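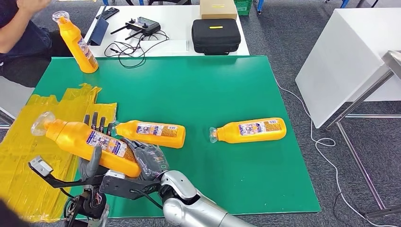
The Date on the Beam

The sign at the edge of Odham said the Doltero Mill had been grinding since 1851. Skye Cowie read it twice from the car and wrote the year in her notebook with a question mark after it. She had looked at 122 mills for the state register, and she could remember four whose signs were right.

Evangelista was waiting at the door with the key already in the lock. He was a big man in a clean canvas jacket, and he had bought the place from his uncle's estate with money he plainly wished he still had.

"You'll want to see the beam first," he said.

"I'll want to see the wheel pit first."

"Everybody wants to see the beam."

She went down to the wheel pit. The Itach was low for November and the tailrace was full of leaves. There had been an overshot wheel here once, you could tell by the height of the sill and the scars on the stone where the rim had rubbed. Now there was a rusted turbine casing, and past it a concrete wall somebody had poured without bothering to brace the forms. She ran her flashlight along the bearing blocks. The left one was cut by hand. The right one had drill marks in it as straight as ruled lines.

"That's original," Evangelista called down.

"Which one?"

He thought about it. "Both."

She wrote down the left one.

On the ground floor he walked her around the hurst frame, patting the posts as he passed them. The gears were better than she had expected. The great spur wheel still had most of its wooden teeth, applewood by the look of them, and somebody had greased them within living memory. The runner stone hung in its crane over the bed stone, dressed on one side and dull as a plate on the other.

"Weighs 3510 pounds," he said.

"Who weighed it?"

"My uncle."

"With what?"

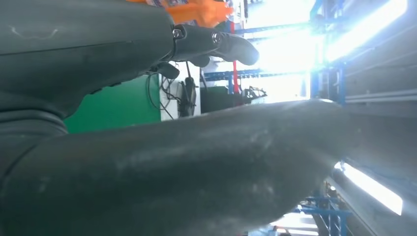
Gray hand and finger, with two metal screws showing.

Evangelista laughed, but he didn't answer, and she left the line in her notebook blank. She measured the stone across and through the eye and did the sum on the back page. It came out a good deal lighter. She didn't mention it. A man can be told only so many things in one morning, and she was saving her turn for the beam.

The beam was on the second floor, over the grain bins. It was a fine piece of oak, and the date was cut in it a hand high: 1851, with a small wreath underneath. Evangelista stood back with his arms folded, the way people do at a baptism.

Skye got up on a bin lid and put her face close to it.

"Your uncle show you this?"

"When I was six. He lifted me up so I could put my finger in the numbers."

"And it looked like this?"

"Just like this."

She put her own finger in the eight. The edges were soft enough, but there was flour dust packed in the cracks of the beam on either side, gray and hard as plaster, and the cuts went clean through it. Whoever carved the date had done it after the dust was there. Generations of dust, she would have said, if she were the kind who said things like that in reports.

"Well?" he said.

"It's a nice beam."

"The bank wants the register listing before they'll talk about the roof. I told them it was as good as done."

"Why did you tell them that?"

"It's on the sign."

She got down. Through the little window she could see his truck, and a blue tarp over the north slope of the roof, held on with bricks. Water had been getting in at the corner for years. The end of the tie beam was black with it, and when she pushed her pencil against the wood it went in as far as the brand name. 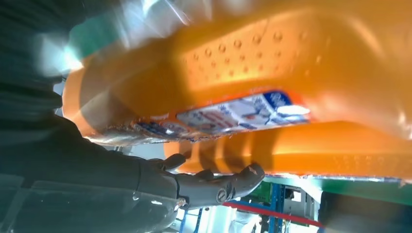 "This needs fixing whatever year it is," she said. "I'd fix this before Tuesday if it were mine."

"With what money?"

She had no answer for that and didn't try to make one up. She went back to the left-hand bearing block instead, in her mind, and the wheel scars, and the hurst frame with its pegged joints. None of it was 1851. She was nearly sure of that. The joints were wrong for it, too heavy, the kind of thing people quit cutting once they could buy iron.

"Do you have any papers?" she asked. "Deeds, tax rolls. I don't want a family story."

"There's a box. My uncle said it was all feed bills."

The box was under the stairs. It was mostly feed bills. She sat on the bottom step and went through it while he stood in the doorway blocking the light, and when she asked him to move he moved six inches. Near the bottom was a folded sheet, a repair account, for a new water wheel at Doltero's, "the old one being past use after 23 years." The account was dated 1851.

She read it again. She held it up to see the paper against the light. She smelled it, for what that was worth.

"Is it bad?" Evangelista said.

"Where did your uncle get this?"

"It was always in there. Is it bad?"

"It might be older than your sign," she said. "Might. I don't trust the ink yet, and I don't trust your uncle at all."

He sat down on an upturned bucket. After a minute he asked if he should paint over the sign.

"Leave it alone," Skye said, and put the sheet in a plastic sleeve. "Get me a ladder. I want to see what's holding up that corner."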